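The Upper Floor

My aunt had kept the shop in Brustska for more than 12 years, and in all this time she never let me go upstairs. In February she gave me the key – without a word, as if it were a spoon.

I climbed slowly. There was a white table, and next to it the dark railing, with its thick round rail on top. I put my hand there and looked down to the lower floor. I could hear my aunt below, turning the pages of the book where she wrote each sale.

"What colour is the table?" she called.

"White," I said.

"Good," she said. "Then he did paint it."

She turned a page. I stayed at the railing and did not ask who he was. Downstairs the bell of the door rang, and she said good morning to somebody. 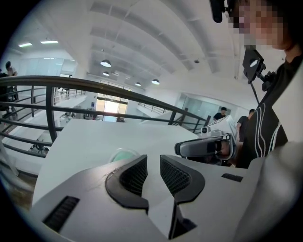
Page last changed: January 12, 2024

The Upper Floor is the second of six stories from the Memanari notebook.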